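Branudeck Garment Care Set

README, last changed 1 November 2025

We use cookies to remember your settings and to see which pages get read. Accept all | Manage choices

Branudeck is a set of teleoperated recordings of a two-armed robot doing garment care on a table. It holds over 800 episodes, recorded by seven operators at the Rotbridge lab. It was put together for training policies by imitation, and the tasks were picked with that use in mind. If you need grasp labels or cloth meshes, look elsewhere.

What is in an episode

Each episode is one folder. Inside you will find the head view as video, joint positions and hand commands for both arms, a short text instruction, and a notes file. The notes file gives the operator code, the garment type and the outcome as the operator judged it. Outcomes are "done", "partly done" or "stopped". We kept the stopped ones. Filter on the outcome field if you only want clean runs.

Tasks

The tasks are flattening, steaming or ironing, folding, and moving a garment to one side of the table. Steaming and ironing share one label, "press", in the task field. 192 episodes carry that label. Garments are tank tops, T-shirts, dish towels and pillowcases. One arm often does all the work in a press episode while the other stays where the operator left it. Do not treat the still arm as missing data — its joint values are recorded the whole way through.

Clutter was part of the plan. Operators were told to leave packages, boxes and other small things on the table and to change them between sessions. Models trained on our first, cleaner batch at Prundberg did poorly once anything else was in view, so that batch has been left out of this release.

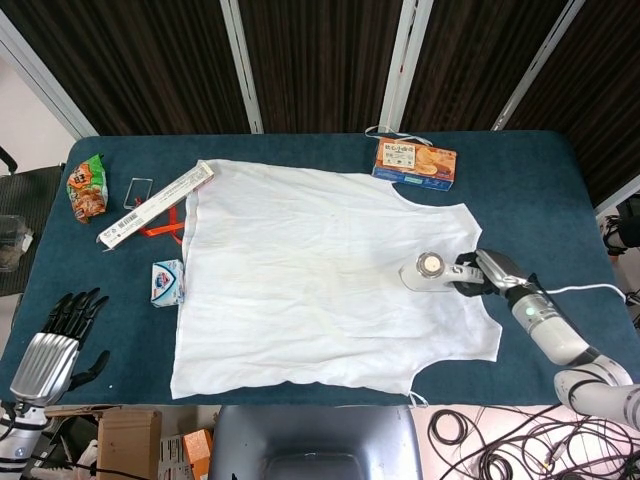 Kasun Amarasinghe wrote after trying an early copy that the press episodes were hard to learn from at first, that his policy kept setting the tool down in one spot and holding it there, and that he would have liked the start of contact marked in the notes. We added a contact_start field for the press episodes after that. It is set by hand from the video, so expect it to be off by a few images either way. Folding episodes do not have it.

Splits

The train and test splits are made by garment, so a shirt that shows up in one does not show up in the other. There is no separate validation split. Afroza Ranasinghe's baseline holds out one operator for that, and the script for it is in tools/holdout.

Known problems

The text instructions were written by different people and do not use the same words. "Iron the shirt" and "steam the top" can mean the same motion. Some early episodes have a short gap in the left hand commands, and these carry the flag gap_left. Cords and straps on the table are not labeled. Steam settings were not logged.

Use and contact

Free for research and teaching. Please name the set and the release date in anything you publish. Send corrections to Dilruba Ekanayake through the Samarakoon project page, with the episode number in the subject line.

Get release notes by email. Enter your address to subscribe. Unsubscribe at any time.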